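October, nearly midnight

I have a hat plan!! A real one, on paper, with arrows. I should be asleep, but I'm much too pleased with myself, so you get the whole thing, diary.

It started because Rania Khoury is making me come to Mustness with her for the walking week, and she phoned to go over what to bring (she has a list, I have a heap). She got as far as "sun hat" and I said oh, I've got loads, and then went to look and found them all squashed at the bottom of the hall closet under the spare blanket. Every one of them had a crease right across the top. My poor straw one is beyond saving, I think. It has a point now.

So I've been reading up on hats all evening. Did you know people steam them over a kettle? I did the blue one tonight and it worked so well I shouted. You hold it in the steam, not too close, turn it with your fingers, then push the dents out from the inside with a rolled towel and leave it alone until it's cool. Leaving it alone was the hard bit.

Bucket hats are the ones I love best and they are so forgiving. Cream with a dark red band, that's my absolute favorite combination, it goes with my raincoat and my good sweater and even the awful green shorts. A bit of crumple in the crown suits them too. 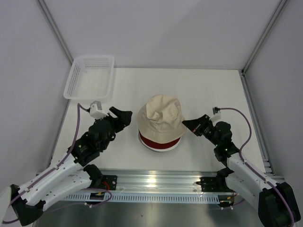
Anyway, the plan. Page one is the closet shelf. I measured it and it's 959 millimeters across, which I wrote down very grandly and then had to measure again after knocking the tape measure behind the boots. Same answer! The depth is 327, so a small basket will go in with its short end facing out and I can pull it forward without dragging everything else down on my head. The blanket goes upstairs. The boots can stay where they are, they've earned it.

Kwesi says hooks. Kwesi Antwi says hooks about everything, he put up 13 in his own hallway and you can't get past without being grabbed by a coat. I did think about it, but hooks leave that little nipple in the top of a soft hat and then I'm back at the kettle. Baskets it is. White plastic, with holes in the sides so the air gets in, and light enough to lift down with one hand. Soft things in one, scarves and hats mixed, reds and creams together because they look so nice that way. I know that's not a system. I don't care, I want to open the door and be happy.
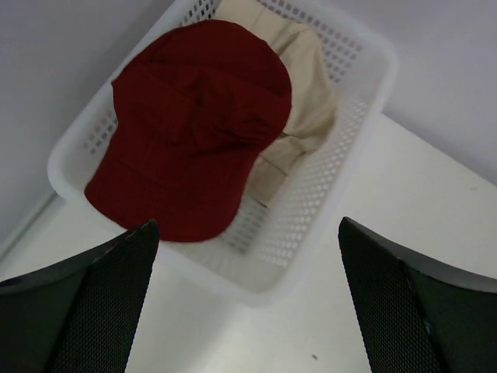
Gloves are a separate problem and I'm not thinking about gloves tonight.

I went by Gunawan on the way home from work, before any of this, and they had baskets stacked right by the door and I walked straight past them! Typical. I'll go back at lunch. If they've sold out I can try the big place in Collambridge, but that's the bus and then the other bus.

Oh, and stuffing! I forgot to write this down earlier. Tissue paper in the crown, scrunched loosely, and the hat keeps its shape on the shelf. I've got a bag of tissue saved from birthdays going back years (Mom would be proud). For the suitcase you do the same thing but with socks. You put the hat in the middle, fill it with socks, tuck T-shirts all around the brim and nothing heavy on top. I tried it on the bed with the blue one and it came out looking exactly as it went in. I did it twice more just for the fun of it.

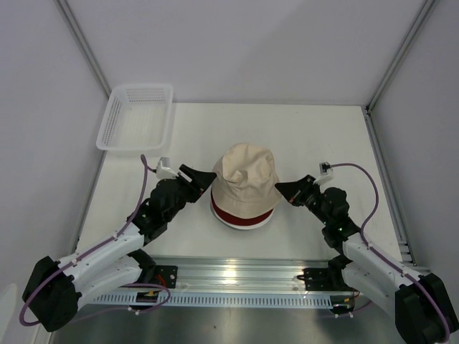
Rania rang back at ten to ask whether I'd gotten as far as shoes. I had not gotten as far as shoes. I told her about the socks though, and she went quiet and then said she was going to try it with her felt one, so ha.

Tomorrow: baskets, tissue, find the other walking sock, ring the guesthouse to ask if they have a kettle in the room.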